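Last updated: August 10, 2022

Workshop and Training Room Inspection Checklist, Fomthorpe Site
Completed by: Orysia Boiko
Areas covered: Totel Room, Mahuika Store, rear corridor
Previous sheet: Clenditstead transfer inspection

Mark each line OK, Action, or N/A. Comments are required for every Action.

1. Floors and walkways

1.1 Main walkway clear to full marked width. OK.
1.2 Floor free of trip edges. Action. Joint cover at the corridor door has lifted at the hinge side. Refix with countersunk screws. Tape is not accepted as a repair.
1.3 Floor markings legible. OK. Corridor line is worn at the turn but can still be followed.
1.4 Mats lie flat. OK.

2. Work tables

2.1 Legs stable, no rocking under hand load. OK.
2.2 Fasteners under tabletops tight. Action. Two bolts loose on the table nearest the sink in the Mahuika Store. Tightened during the inspection. Recheck next month.
2.3 Load labels present. Action. Label missing from the long bench. The rating is 70 kg, evenly spread. Replace the label before the bench goes back into use.
2.4 Table edges free of splits and burrs. OK.
2.5 Items kept on tabletops while a table is in use do not extend past the edge. OK.

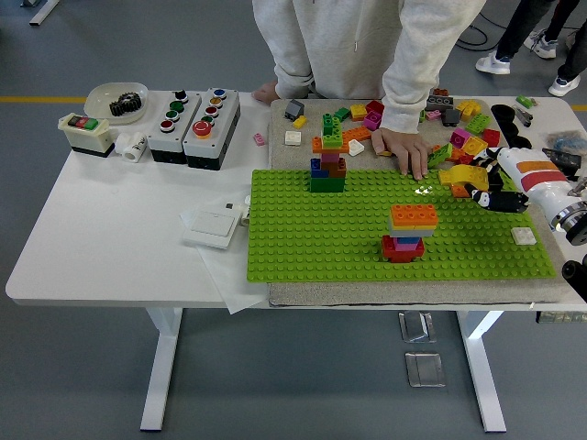
Does a table need to be emptied before its legs and fasteners are checked? Only if it has to be tipped or moved; a hand-load check and a look from below can be done with items in place, as long as nothing on top can roll or slide.

3. Electrical

3.1 Portable cords free of cuts and crushed sections. Action. One extension cord in the store has a flattened section near the plug. Tagged and removed.
3.2 Outlet covers whole and firmly fixed. OK.
3.3 Panel door closes and latches. OK.
3.4 Clearance in front of panel. Action. Flattened cartons stacked inside the marked zone. Moved to recycling.
3.5 Test labels in date. OK, except the kettle in the corridor alcove. Unplugged until tested.

4. Storage and shelving

4.1 Shelving fixed to wall. OK in the Totel Room. In the store, the end bay has one anchor missing at the top left. Action, high priority. Keep the upper shelf unloaded until the anchor is replaced.
4.2 Heavy items at or below waist height. Action. Paint cans found on the fourth shelf.
4.3 Stacks stable and not above shoulder height.

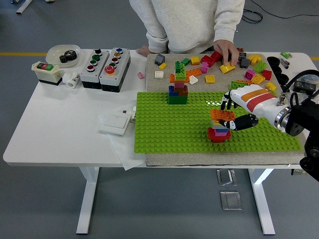 Stack height on open surfaces is judged by reach and footing, with no fixed figure beyond the shoulder limit in 4.3. Cartons in the store were within limits, although the column beside the door leaned toward the walkway and was rebuilt on a flat base. Mixed carton sizes go largest at the bottom. Do not use a stack as a step.

4.4 Step stool feet intact. Action. One rubber foot worn through. Order a replacement set.

5. Fire and exits

5.1 Exit signs lit. OK.
5.2 Extinguishers on brackets, pins and seals in place. OK.
5.3 Rear exit opens with one motion. Action. The door drags on the threshold. Adjust the lower hinge.
5.4 Clear space kept below ceiling sprinklers. Minimum on this sheet is 600 mm. OK in both rooms.

6. Open actions carried forward

Work order 51, corridor light diffuser: part received, not fitted.
Shelf anchor (4.1): assigned to site maintenance.
Rear exit hinge (5.3): assigned to site maintenance, same visit as the anchor.

Keep the signed sheet in the Totel Room binder, behind the previous month's.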